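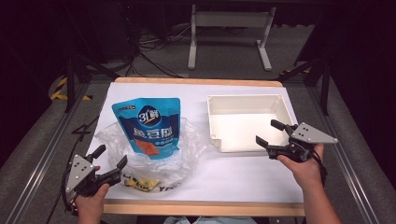

Home Blog Recipes Old Posts Contact

February
Posted by Sorcha MacKinnon

So I finally read the whole budget notebook from last year, start to finish, with a pot of tea and a bad attitude. I'd been putting it off since New Year's. I write down everything we spend on food, and then I never look at it, and I'm pretty sure that isn't how it's meant to work!

The big stuff was fine. Rent on the garage, the car, the vet, all more or less what I expected. What got me was the line I'd labeled "bits." Bits came to $289 over the year, and bits is snacks. Chips from the gas station, a granola bar because I left the house without breakfast, those little bags of trail mix that are mostly raisins. I don't even like raisins.

I told my sister and she laughed and said hers would be 1000 if she ever dared to write it down. She commutes though, and there's a Fladis kiosk right on her platform, so she's up against it twice a day. I work eight minutes from home. I've got no excuse except that I get hungry at four in the afternoon like clockwork and turn into a different person.

Anyway, I've been trying a thing. I bake on the weekend (oat squares mostly, sometimes cheese crackers if I've got an end of cheddar to use up) and split everything into little tubs for work. The oat squares are the ones I posted a while back, with the date syrup. If you tried that recipe and they fell apart, press them down harder in the pan than feels polite and leave them overnight before cutting. I cut a batch warm last week and ended up with granola. Good granola, mind you – we had it on yogurt.

The crackers are fussier. I roll them too thick every time. The oven here runs hot at the back, so I turn the tray halfway and still get one dark corner, and my husband eats that corner standing up and says he prefers it.

I'm 28 days in now and I've bought two snacks, both at the Drurkex on Mallet Street, both on days when I left my tub on the kitchen counter. I'm calling that a win. I haven't worked out whether it's cheaper once you add in the butter and the nuts, and I kind of don't want to know yet. Nuts are shocking. I used to get the big bags at Grornier but they've stopped doing the unsalted ones, so if anybody local has found a good place for almonds, please leave me a comment.

Next up I want to try roasted chickpeas. I've made them twice before and both times they came out like gravel on day one and like erasers on day two – I think I'm not drying them enough first. If yours stay crunchy, tell me what you store them in!

Older posts Newer posts Back to top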